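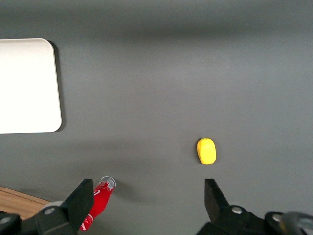
Page last changed: June

Call for Participants: Household Meals and Shared Kitchens Study

The Mirani Institute for Food and Home Life invites adults living in the Hesel area to take part in a study of how people plan, prepare and share everyday meals. The study is directed by Dr. Xuelian Qiu, with Dr. Washington Coutinho responsible for fieldwork.

Purpose of the study

Earlier work by the Institute drew on written replies from 967 households. Those replies told us a good deal about what people buy and very little about how the work of cooking is divided, how leftovers are used, or how meals change when a member of the household works evenings or nights. The present study is intended to fill that gap. We plan to enroll 349 participants.

Who may apply

Applicants must be 18 years of age or older and must prepare at least one meal at home on most days. People who live alone, families, and people who share a kitchen with unrelated housemates are all welcome. No special skill in cooking is required. Only one person from each household may enroll, although other members may be mentioned in the food diary with their consent.

Persons following a diet ordered by a physician may apply but should say so on the application form. Current employees of the Institute and members of their households are not eligible.

What participation involves

Participants will keep a food diary for 6 weeks. Entries may be made on paper or through the Grenow website and usually take a few minutes each. Each participant will also attend two interviews, one at the beginning and one at the end of the diary period. Interviews are held at the Institute or by telephone, in English or Portuguese. Evening appointments are available until 8:00 p.m.

Participants may be asked to keep grocery receipts. Names of stores and card details should be covered before receipts are handed in.

Payment

Participants who complete both interviews and return the diary will receive $500. Those who withdraw early will be paid for the weeks completed. Bus fare to and from the Institute is repaid upon request.

Privacy

Diaries are stored under a number in place of the participant's name. Interview recordings are erased once they have been written out and checked. Participants may withdraw at any time without giving a reason, and may ask that their diary be destroyed.

How to apply

Application forms are available at the front desk of the Institute and on the study page of the Grenow website. Completed forms should be addressed to Anqi Cao, Study Coordinator. Applicants will receive a reply by mail or telephone whether or not they are selected.

Questions about payment or privacy may be directed to Baptiste Tanguy in the Office of Participant Services.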